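Search this site
Type and press enter

The Vegetable Shelf, January

Hello again! If you were here in the fall you'll remember that I moved everything off the kitchen counter and onto whatever flat surface would hold it, and then spent most of December complaining about it. Well, the kitchen is back (mostly – the drawer by the stove still sticks) and I've been having a lovely time putting food out where I can see it. I'm one of those people who forgets a vegetable exists the minute it goes into the crisper. Out on the table in a basket, I cook it. In the drawer, I find it three weeks later and we don't talk about it.

So this gallery page is baskets and produce and a good deal of chatter from me. I had 104 pictures on my phone and nearly all of them were of onions, so I've been strict. One picture this month and the rest is notes, which several of you have told me you read anyway.

A few things people wrote in to ask first.

Nuanchan Petchrat wanted to know whether I wash things before they go in the basket. I don't! Water sits in the weave and then you get soft spots underneath. I brush off any dirt with a dry dish towel and wash right before I cut. The exception is leeks, but leeks don't go in my baskets anyway, they go in a jug like flowers and look wonderful.

Ha-neul Tak asked how to clean wicker, and I wish I had a cleverer answer. Shake it out over the sink, go over it with an old toothbrush, wipe with a barely damp cloth and leave it upside down somewhere airy until the next morning. I did soak one once, years ago, a cheap round thing, and it dried in the shape of a potato chip. I still have it. It holds clothespins.

And Sakda Panyasiri wrote me a long and very kind note about cucumbers, which he says should never be near bananas or tomatoes. I had heard that and ignored it. I ran a little test over the holidays with two cucumbers from the same bag, one next to the bananas and one by itself at the far end of the table, and he's right, the banana one went yellowish and limp days earlier. Thank you, Sakda! The fruit has moved to the windowsill.

While I'm on cucumbers, I buy mine at the covered market in Clandmont now. It's a longer drive than the supermarket, 26 minutes if the bridge is behaving, but I get to poke at everything and the prices are good. Go before nine in the morning if you want parking. The stall I like is on the left past the egg lady, and they'll let you buy one single pepper without making a face about it. I like the peppers with lots of lobes best, they're a pain to slice evenly but they sit nicely in a basket and they stuff well if you trim the bottoms a bit.

Okay, the picture!
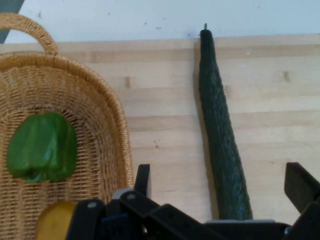 Green pepper and something yellow in the wicker basket, with one very long cucumber standing next to it on the table.

I love how dark that cucumber is against the pale wood. It's also far too tall for the basket lying down or any other way, so it gets to live outside. The handle on this basket is what sold me, all wrapped in the same honey color as the rest.

Peppers keep well enough for me out in the cool part of the room for a few days, and after that I move them to the fridge and try to use them by the weekend. This month's went into a chopped salad with cucumber, white beans, a lot of dill and a dressing that is basically lemon juice and mustard. I make a big bowl and eat it out of the bowl, standing up, with the fridge door open. If you want it to last until the next day, salt the cucumber first and let it drain for 40 minutes, otherwise you get soup.

Pornthip Kaewkla sent me her version with toasted peanuts and chili, and I've made that one twice already. She peels the cucumber in stripes, which I thought was fussy until I tried it – you get a bit of crunch and a bit of soft and it looks so pretty on the plate. I'll write it up properly as soon as she tells me how much fish sauce "some" is.

Next month I want to do bowls, the big shallow ones, and maybe lemons if I can find any with leaves on. If you have a basket you're fond of, send me a note and tell me what you keep in it. I'm especially curious about anyone who has managed to store garlic in one without papery bits all over the floor.

Recent galleries
Bowls I Didn't Need
The Onion Month
Jars on the Windowsill
A Morning at Clandmont Market
Squash, Mostly
Tea Towels, Old and New
Amnuay Wongsuwan's Herb Pots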